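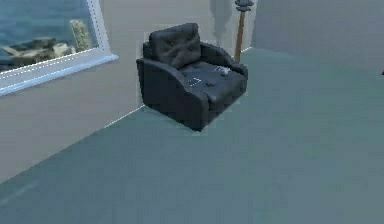
Dark armchair in the corner.

Research notebook: price history group
June, entry begun 9.40 a.m.
5 min read

Continued from the previous entry on the Flatidberg smaller companies list. The purpose of this session was to establish why the total return series produced by Fella drifts away from the series held by the Yoshida desk. The two were expected to agree once the dividend dates had been corrected. They do not.

Starting position. The list contains 459 shares. Both series begin on the same opening prices and apply the same weights. Fella reinvests each dividend on the ex-dividend date at the closing price. The Yoshida series was understood to do the same, although the written method states only that dividends are "reinvested promptly". The wording should be clarified before anything is circulated outside the group.

First run. Price return only, no dividends. The series matched until the second quarter of the sample and then parted slowly, with Fella above. This was a surprise, as it removes dividends as the sole cause. The run was repeated with a fresh copy of the price file and gave the same result. The earlier note which attributed the whole difference to dividend timing is therefore withdrawn and should be marked as such by whoever next has the file open.

Second run. Each share was compared separately between the two files. The differences are confined to 34 shares, all of which left the exchange during the sample. In Fella a share that stops trading is carried at its last price until the next review and is then removed at that price. In the Yoshida file the same share is marked at the final payment made to holders, which in several cases was well below the last trade and in a few cases was nothing at all.
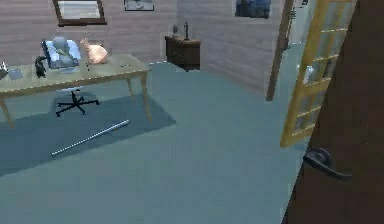 Long table, with office chair behind.

The Fella treatment flatters the result. A holder could not have sold at the last quoted price after trading had been halted, and a return series which assumes otherwise should not be used to judge a fund. It was agreed that the final payment will be used wherever a record of it exists. Where there is no record, the share will be written down to zero on the date of removal and flagged. A takeover for cash is a separate matter and the offer price stands.

A list of the exits has been placed in the shared folder with a column for the reason: takeover, move to another market, administration, or unknown. The unknown entries are to be checked against exchange notices by hand. This is slow work. The notices for the earlier years are scanned and the text search does not find company names that were broken across two lines.

Third run, after lunch. Exits corrected, dividends restored. The gap closes for most of the period. What remains is a step in a single month, traced to Grestik. The company carried out a 3 for 1 share split and the dividend declared before the split was entered in Fella on the old share count but paid on the new one. The dividend was in effect counted three times. The entry has been corrected in the working copy only – the master file must not be altered until the change has been signed for in the usual way.

A search was then made for other splits falling between the declaration and the payment of a dividend. No further cases were found, but the search relied on the split table, and any split missing from that table would be missed here as well. This should be stated in the method note.
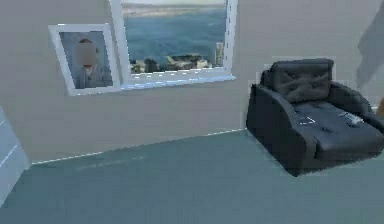
Framed portrait, back wall.

Trading costs. The question was raised whether the corrected series should carry a charge for dealing. Spreads on the smallest shares in the list are wide and the closing price is often the result of one small trade. For the present the series will be published without costs, and described clearly as such on the first page. A second version with a half-spread charge at each review can follow if the spread data prove to be complete. They were not complete when last examined.

Resampling. To judge whether the return over the wider market could be due to chance, 2,000 resamples were drawn in blocks of months, keeping neighbouring months together. The run finished shortly before five. The range of outcomes is wide, and the lower end falls below the wider market. No claim of outperformance should be made on this evidence. The seed and block length are recorded at the head of the output file.

Note for colleagues: results obtained before today with the uncorrected exits should not be quoted. This includes the chart prepared for the spring paper. Please delete local copies.

Outstanding:
– exchange notices for the unknown exits
– wording of the reinvestment rule, to be agreed with the Yoshida desk
– sign-off for the Grestik correction
– currency of two foreign dividends, which may have been converted on the wrong date

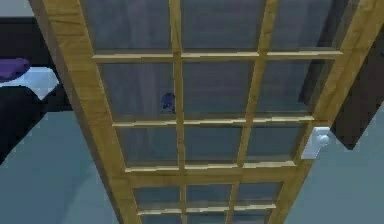
French door, glass panes.

Entry closed 5.25 p.m. The next session will begin with the currency dates.

Filed under: Research Notes, Index Methods, Data Quality

Comments

Was the zero write-down also applied to shares that moved to another market? Those holders still had something they could sell.

Reply: No. Shares that moved are valued at the first closing price on the new market. The entry should have said so and the method note will.

We met the same trouble with splits and declared dividends on our own list. It is worth checking share consolidations too, as ours were kept in a different table.

Please could the block length be given in the note as well as in the output file? Not all of us have access to the folder.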